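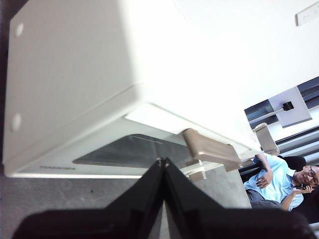

Cleaning under kitchen appliances

Most people wipe the front and the top, and the lower side stays forgotten. I clean mine every two months, in the evening, when the kitchen is quiet.

Unplug first and wait until everything is cool. Use a soft cloth with warm water and one drop of dish soap – never spray directly, the liquid goes inside. For the corners near brackets and hooks I take an old toothbrush. Dark plastic windows scratch easily, so no powder and no rough sponge there.

Dry well before you plug in again. My neighbor Melahat uses vinegar, but I don't like the smell.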